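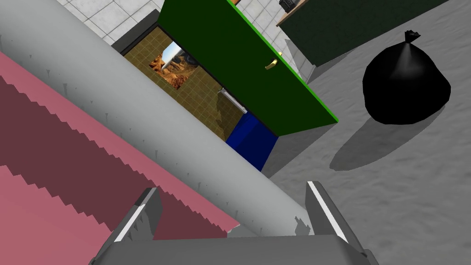
Ruba Haddadin
Third-year student, Building Materials

Home | Projects | Reports | Staff | Contact

Drying shrinkage of lime render on two brick types

1. Aim
The project compared shrinkage cracking in a lime render applied to new pressed brick and to salvaged brick from the Bendia site. The render mix was the same throughout.

2. Method
Panels were laid up in December and left to cure before rendering. Each panel measured 240 mm by 200 mm. The render was a Pleltum hydrated lime mix, put on in two coats and finished with a timber float. Half the panels were misted each morning. The others were left uncovered in the test bay. Crack width was read with a hand gauge at the centre and at each corner.

3. Results
Salvaged brick drew water from the first coat faster than pressed brick. On the unmisted salvaged panels, fine cracks had formed by the second reading, and the longest ran to 80 mm. The longest crack on the misted salvaged panels was 35 mm. Pressed brick showed hairline cracking at the corners only, with no clear difference between misted and unmisted panels.

4. Discussion
Suction of the brick had more effect than the curing method. Agbayani's notes on pre-wetting recommend soaking old brick overnight. This was not done and should be tried before the mix is changed. The colour of the render also varied between coats, which was not part of the study. One panel was dropped while being moved to the Lallov store and its later readings were left out.

Last updated: 1 July 2026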